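6 Handgeführte Greifer: Regeln für den Aufnahmebetrieb

Lernziele

Nach der Bearbeitung dieses Kapitels können Sie die Anforderungen an einen Arbeitsplatz für handgeführte Greifer benennen, einen Markerwürfel auf Verwendbarkeit prüfen und eine Aufnahmesitzung normgerecht protokollieren. Vorausgesetzt werden die Begriffe Basiskoordinatensystem, Werkzeugmittelpunkt und Handkalibrierung aus Kapitel 5.

6.1 Einordnung

Wird ein Bewegungsablauf mit einem Greifer vorgeführt, den eine Person in der Hand hält, so entfällt der Roboterarm als Gefahrenquelle. Daraus wird in der Praxis gelegentlich geschlossen, dass für solche Arbeitsplätze keine Regeln nötig seien. Der Schluss ist falsch. Die Gefährdungen verlagern sich auf Stolperstellen, Quetschstellen an den Greiferbacken und einseitige Belastung der Handgelenke. Hinzu kommt ein Qualitätsrisiko: Fehler in der Vorführung gehen unbemerkt in die Daten ein und werden später vom ausführenden System wiederholt.

Dieses Kapitel folgt in Aufbau und Terminologie der Werksregel Florkimska, die in den Versuchsbereichen von Brenau und Merrick angewendet wird. Sie gliedert sich in 36 Einzelanforderungen, von denen 17 den Arbeitsplatz und die übrigen das Gerät, die Person und das Protokoll betreffen. Die Werksregel ersetzt keine gesetzliche Gefährdungsbeurteilung; sie setzt diese voraus.

6.2 Begriffe

Vorführende Person: Person, die einen oder beide Greifer führt und für den Ablauf der Aufgabe verantwortlich ist.

Markerwürfel: starr mit dem Greifer verbundener Körper, dessen Flächen optische Referenzmarker tragen. Aus der Ansicht der Marker wird die Lage des Greifers im Raum berechnet.

Arbeitsfläche: die Tischplatte einschließlich des Greifraums darüber. Geneigte Platten gelten als eigene Arbeitsfläche und sind getrennt zu beurteilen.

Aufsicht: unterwiesene Person, die selbst keinen Greifer führt und jederzeit unterbrechen darf.

6.3 Anforderungen im Überblick

Beim beidhändigen Arbeiten müssen die Markerwürfel beider Greifer in jeder Phase der Aufgabe erfassbar bleiben. Kritisch ist die Übergabe eines kleinen Teils von einer Seite zur anderen, weil sich die Backen dabei einander nähern und die Würfel sich gegenseitig verdecken können.
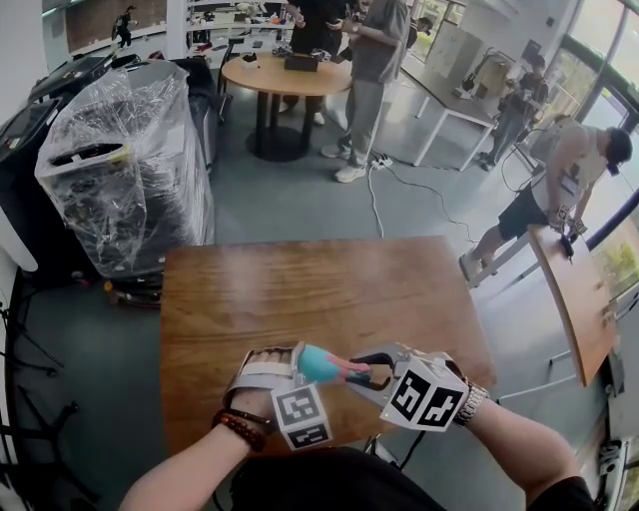 Abb. 6.1 Beidhändige Arbeit mit handgeführten Greifern am Holztisch; weiterer Arbeitsplatz mit geneigter Platte rechts im Vordergrund.

An Abb. 6.1 lassen sich mehrere Punkte der Werksregel erörtern. Die Tischplatte glänzt. Spiegelnde Oberflächen sind nach Florkimska zulässig, sofern die Markererkennung vor Beginn unter der tatsächlichen Beleuchtung geprüft wurde; das gilt besonders in Räumen mit großen Fenstern. Schmuck und Armbanduhren, wie sie an beiden Handgelenken zu sehen sind, behandelt die Werksregel in Abschnitt C: Sie sind vor der Sitzung abzulegen – sowohl wegen der Gefahr des Hängenbleibens als auch wegen möglicher Reflexe. Leitungen auf dem Boden sind außerhalb der Laufwege zu führen oder abzudecken.

Der Abstand zwischen benachbarten Arbeitsplätzen ist so zu wählen, dass sich die Bewegungsräume der vorführenden Personen nicht überschneiden. Maßgeblich ist der größte Bewegungsraum der Aufgabe, auch beim Vorbeugen.

6.4 Dauer und Protokoll

Eine Sitzung dauert höchstens 20 Minuten. Danach ist eine Pause einzulegen, in der die Greifer abgelegt werden. Nach 2 aufeinanderfolgenden Sitzungen wechselt die vorführende Person. Das Protokoll enthält mindestens Aufgabe, Arbeitsfläche, Greiferkennung, Ergebnis der Markerprüfung und alle Unterbrechungen mit Grund. Abgebrochene Durchgänge werden gekennzeichnet und nicht gelöscht.

Die Auswertung von Niamh Ó Riain und Katherine Bermúdez bei Redeo, auf die Abschnitt 6.7 zurückkommt, führt die meisten unbrauchbaren Durchgänge auf verdeckte Marker zurück. Die Prüfung der Markerwürfel wird deshalb im folgenden Abschnitt zuerst behandelt.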